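The Summer I Learned to Sleep on Trains

By Tomomi Maruyama

My grandmother could fall asleep anywhere. Bus stops, weddings, once in the chair at the dentist's with her mouth already open. I got her knees and her bad handwriting, but the sleeping skipped me completely, so when I booked seven nights on trains last July I was mostly paying to lie awake in new places.

The plan was simple enough on paper. Start in Clarnville, head west, come back by the southern line, 3,330 miles all told, and get off wherever there was somebody I knew with a shower. I packed one bag, two books and a neck pillow that I left on the first platform (goodbye, neck pillow, you were itchy anyway).

The first night was awful. I'd taken a coach seat to save money, and the man across the aisle had brought a whole rotisserie chicken, which he ate slowly, in the dark, from Clarnville to somewhere past midnight. The air conditioning was set for penguins. At three in the morning I gave up and went to the lounge car, where a woman in a green cardigan was laying out a game of solitaire.

Her name was Nga Bùi and she had been riding that line twice a year for most of her adult life, to see her sister. She looked at my bare ankles and shook her head.

"Socks," she said. "Wool ones. And a hat. You think you're tired but you're just cold."

She also told me to quit looking at my phone to see what time it was. If it's dark, she said, it's night, and that's all the information you need. I bought wool socks at the next long stop for an amount of money I won't repeat here, and I still wear them.

By the third night I'd moved up to a roomette, and oh, what a difference a door makes! A roomette is tiny. You can touch both walls, and to take your coat off you have to plan ahead. But the bed folds down flat, and there's a little blue night light, and when the train leans into a curve your whole body leans with it. I slept over four hours. I woke up in a different state feeling like I'd robbed a bank.
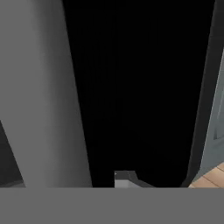 The attendant on that stretch was Ziad Nimri, who had opinions about sleep and shared them while he made up the beds. Feet toward the engine, always. Eat early. Shoes by the door with the toes pointing out, in case you have to get up in a hurry and find the bathroom. He said the people who sleep worst are the ones who treat the night as something to get through, and the ones who sleep best are toddlers and retired nurses.

I got off for a day to see my old roommate, Cúc Phan, who runs a noodle shop called Hồ with eight stools and a line out the door. She put me on the end stool and fed me until I couldn't speak. Then I lay down in her perfectly still, perfectly quiet guest room, on a real mattress, and couldn't sleep a wink. The bed wasn't going anywhere! I lay there missing the rattle. Cúc found me at five in the kitchen, reading the back of a rice bag, and laughed so hard she had to sit down.

The southern line is slower and the cars are older. We sat for ages outside a freight yard while a long string of boxcars went by, and everyone in the diner groaned and checked their connections. I had pie. The waiter put me at a table with a retired piano tuner, and we talked about his dog for 60 minutes, and I don't think I've had a better conversation since. I never did get his name. The dog was called Biscuit.

On the last night I did everything right. Wool socks, early supper, shoes with their toes out, feet toward the engine. I turned the phone face down. Somewhere after the river I heard the horn blow for a crossing, two long, one short, one long, and I thought I'd count the next few.

The next thing I heard was a knock, and a voice telling me we were twenty minutes from Clarnville and did I want coffee. I had my mouth wide open and one arm hanging off the bed. I said yes to the coffee and called my mother from the platform to tell her.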